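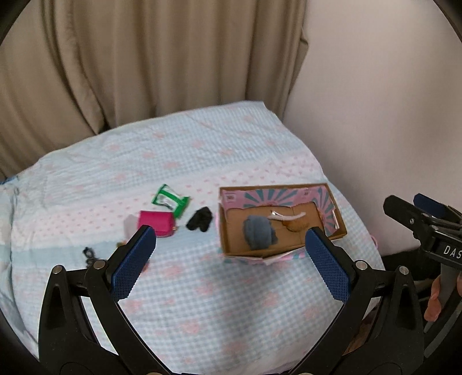
# How do you teach a robot to tidy up?

Imagine you have a new cousin who has never seen a sock. You could explain socks with many words, but it is easier to take one in your hand and put it in a box while your cousin watches. With robots it is quite similar.

There are two ways which people use often.

**The first way is by hand.** A person holds a gripper, a tool with two fingers that open and close. On the inside of the fingers there are blue pads with a rough pattern, and they help to hold things that want to slip. The person works with the gripper as if it was the robot's hand. A small camera on the tool records what is in front of the fingers. Later, the robot learns from this recording.

**The second way is by remote control.** The real robot arm stands at the table, and the person moves it from a distance, with handles or with a smaller arm. When the person moves left, the robot moves left too. This is slower, but the robot practices with its own body.

At Skolow, our workshop, we like the first way for homes, because you can carry a gripper into a bedroom. A robot arm is heavy -- Nazareno Morelli tried once to bring one up the stairs and he stopped at step 4.

## Why socks and small boxes?

A sock is difficult! It has no fixed shape. It can be rolled, or it can be crumpled, and the fingers must close in a different place each time. A flat pouch lying on a quilt is difficult in another way. If the fingers come too high, they catch only air. If they come too low, they pinch the quilt also.

The box is a problem too. The fingers must go in over the wall without pushing it.

## How many times?

One time is not enough. For our last tidying task, Ottavio Orlandini and his group made over 700 recordings. They changed the room and the things and where the things were lying. If the box is always in the same place, the robot may learn only the place, and it doesn't learn to look for the box.

## Try it at home

You need 2 wooden spoons, one box and some socks.

1. Hold one spoon in each hand. These are your fingers.
2. Put the socks in the box without touching them with your hands.
3. Now ask a friend to close the eyes and hold the spoons. You say only "left", "right", "up", "down", "open" and "close".

Step 3 is a little like remote control. My niece needed 13 words for her first sock, and then it fell on the floor.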